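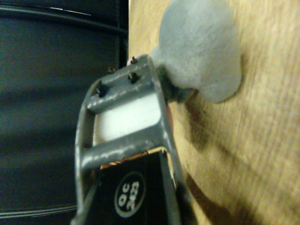 Features > Materials > Finishes

What Wears Off First: Paint on Working Metal

32 comments | 80 shares

Paint on a machine part fails at the edges. A liquid coating pulls back from a sharp corner as it cures, so the film there can be half as thick as it is on the flat next to it. Powder behaves a little better but has the same weakness. When a part starts to show bright metal, the corners usually go before anything else.

Gray paint hides this for longer than most colors. A scuff on black reads as a white line from across the room, while the same scuff on mid-gray is close in tone to the steel below. Shops that buy gray for this purpose should still inspect under a low side light, where a worn spot shows by its change in gloss.

Probert, a job coater that handles brackets and tube frames, specifies a film of 80 microns on flats and asks customers to break every edge before delivery. Parts that arrive with sheared edges are sent back or ground in house at extra cost. The firm bakes at 200 degrees Celsius, measured on the part. Air temperature in the oven is a poor guide with thick castings, which lag well behind it.

Fasteners are a separate problem. A screw driven after painting cuts the film under its head, and moisture gets in at the cut. Plain steel screws with a thin black oxide finish will rust at the drive recess long before the surrounding paint gives any trouble. Zinc flake costs more and holds up better. Tronow, which assembles conveyor guards, now masks each screw seat and fits a nylon washer. Its warranty log lists 1289 returned parts from the years before the change, most with rust starting at a screw.

Touch-up is worth doing only on a clean surface. Degrease, feather the edge of the old film with a fine abrasive pad, wipe again, and apply two thin coats. One thick coat traps solvent and stays soft. Sikineo sells a gray two-part kit in small tins; the mixed paint is usable for some 32 minutes, less in a warm shop.

Itia takes the other route and leaves its contact surfaces bare, with a light oil applied at each service. There is no film to chip, but the oil collects dust and the interval cannot be skipped.

Contact the editors | All rights reserved | Back to top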